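Handover notes, rule 3: who moves the lamp

I have been rewriting our session rules for hand-held gripper work, and the third rule took longer than the other six put together. In its original form it read "reset the desk between attempts." Everyone agreed with it and everyone did something different.

Some background for readers who came here from the Barine posts. Barine is our document for demonstration sessions: a person holds a pair of grippers, does a household task with them, and the motion is used later to train an arm. The document has 7 rules. It was first written in October by Trinidad Quiambao and me, and it was meant to fit on one page. It now runs to 3 pages, and I would like to get it back down to 2.

The trouble with "reset" is that it names a result without saying which objects it applies to. I went through the notes from a batch of 44 attempts at a book task. In over half, the operator had put the book back and left everything else alone. In the rest, the operator had also straightened the lamp, the vase or whatever else was nearby. Neither group was wrong under the rule as written. The two groups are still different data, and the log sheet had no column that would let me tell them apart later. I had to ask people, and people do not remember whether they moved a lamp.

The new text splits the objects on a surface into two classes.

Task objects are the ones the operator is meant to grip. They are placed again before every attempt, by hand, with the grippers set down. The position is allowed to vary and should vary. The operator writes down the starting surface (desk, shelf, side table) and nothing finer than that.

Standing objects are everything else. They stay where they are for the whole session. If one gets bumped during an attempt, the attempt is marked "disturbed" and kept. The object is not put back until the session lead says so, and the time goes in the log.

I had wanted a third class for things that are fixed to the wall, but Trinidad pointed out that a cabinet door is a task object on the days when we open it and a standing object on the days when we don't. She was right, so class now belongs to the session and is written at the top of the sheet.

Two smaller changes went in at the same time. Marker cubes are checked for full seating on the gripper at the start of each session and after any contact with furniture. A cube that has shifted slightly still gets detected, which makes the error hard to find afterward. Cables from the grippers must hang free toward the operator's body and may not cross the work surface. The older Jenkins checklist allowed them to cross if taped. I have removed that, as tape on a desk is one more standing object that changes from day to day.

The book task again, with lamp, picture frame and vase as standing objects:

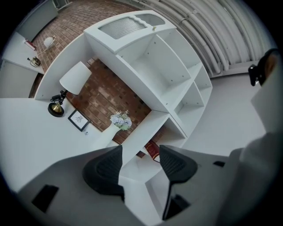
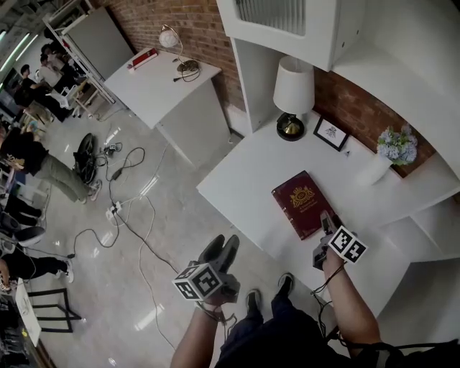 I am less sure about floor cabling. The Takby draft wants a marked walking lane between the operator and the nearest power strip, with no cable inside it. As a safety rule I have no objection. As a session rule it is awkward, because the operator turns and steps between surfaces, and the lane that is clear for the desk is often the wrong lane for the side table. For now Barine says that the lead walks the operator's route once before the first attempt and moves any cable on it. That is weaker than a lane. It is also something people will do.

The other open item is the wording of "disturbed." Brirby, our log template, has a single checkbox for failed attempts, and two people have already used it for attempts where the book went in properly and the frame fell over. Those are good attempts with a flag on them. I have asked for a second box — separate from the first, not a dropdown — and until it exists, write a capital D in the margin.

The revised text takes effect on 17 February 2020. Old sheets remain valid and should not be corrected backward. If you have a sheet half filled in, finish it under the old rule and start a new one for the next session. Comments on rule 3 go to Trinidad, comments on cables go to me.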